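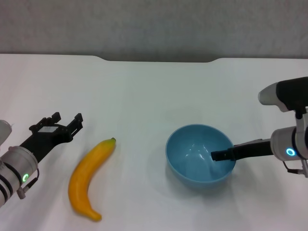
Hello all, I want to report a fault on our two-arm table before I answer Roald point by point, so that others can compare with their own. The right arm stops and holds its position with the fingers inside the bowl, while the left arm waits with an open gripper and the banana is still on the table. No error comes to the operator screen. The only thing that differs between the arms is the ring on the wrist: on the left it is green, and on the right it is blue, or more like cyan. I had learned to read both colors as "ready", and I think now this was my mistake.

Roald Torvik wrote:

> We had something close to this in March with the Pliller controller.
> Our arm stood still for 62 seconds and then moved by itself when the
> partner arm finished its timeout. Rafia had her hand near the table.
> No injury, but I did not sleep well that night.
>
> Three things I would like to know from your side:
> 1. Does the stopped arm still hold torque?
> 2. Is the cable at the wrist fixed, or does it hang?
> 3. What do you write in the log when you restart?

Thank you, Roald. I am sorry to hear it, and I am glad that Rafia was fine.

1. Yes, it holds torque. Holger pushed on the upper link with a long plastic rod and it pushed back. So the arm is stopped, but it is not off, and everyone on our team must treat it as an arm that can move. Until this week our instruction said "wait for standstill, then reach in". I have crossed out this sentence. The new text says to press the stop button, look that both drives are reported off on the screen, and only then put a hand over the table.

2. It hangs, on both sides. I did not give this any attention before your question. On the left arm the cable makes a loop out from under the wrist and there is a small connector at the end of it, below the arm. We have now ordered clips from Eklund. I do not believe the cable is the cause, because the fault came also on a day when we moved only the base joint, but I can not exclude it.

3. Too little, I must admit. We wrote "restarted, OK". From 142 runs I found 15 with this note, and for most of them I can not say which arm stopped or what color the ring had. Trygve has made a new log sheet with a place for both ring colors, the time of the stop, and the name of the person who pressed the button.

What I believe at the moment is this. The right arm goes to the bowl and waits for a message that the left arm has picked up the object. If this message is lost, the right arm waits 90 seconds and then it tries to go home. During this time it looks completely calm – and this is exactly when a person wants to go in and move the banana by hand. I have asked Ceseo support if the waiting time can end in a real stop instead of a movement. They have not answered yet.

Two questions to the list. Does anyone have a written table of the ring colors for the older Brastura wrist? Our manual has only the newer one. And has anyone put the message between the arms on a separate cable, and did you see fewer stops after it?

I can send the logs to those who want to look, please write to me directly and not to the whole list, the files are large.

With best regards,
Jin-sol Ra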